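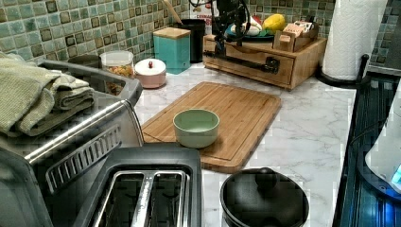 Counter layout, Dernik kitchen: bowl on the cutting board, arm at the drawer organizer.

Pre-session check, drawer task
Site: Dernik kitchen
Checked by: Mererid Eynon, Friday
Target: 200 demonstrations this session, 2000 for the full set

1. Emergency stop within reach of operator - OK
2. Arm mount tight - OK. Retorqued one bolt.
3. Cables clear of drawer travel - OK, but check again at the halfway break.
4. Cooktop controls locked - OK
5. Bowl on board - OK. Leave it there for all drawer episodes.
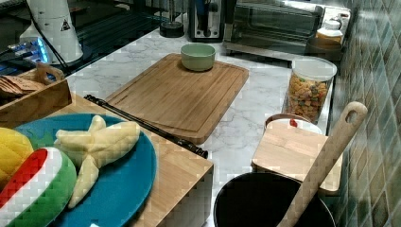
Item 6, counter from the cooktop end. Board, bowl and plate of toy food.

6. Props secure - OK. Plate sits on the wooden block. Push it back if it creeps.
7. Toasters unplugged - FAIL at first check, fixed before start.

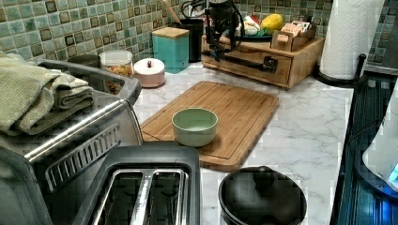 Item 8, bar reaching toward the drawer pull.

8. Approach to drawer pull - OK at slow speed. Stop if the bar presses on the drawer face.
9. Episodes saving to Lakitz - OK. Delete false starts the same day - they were left in last time.

Cleared to record. Next full inspection at 1000 episodes.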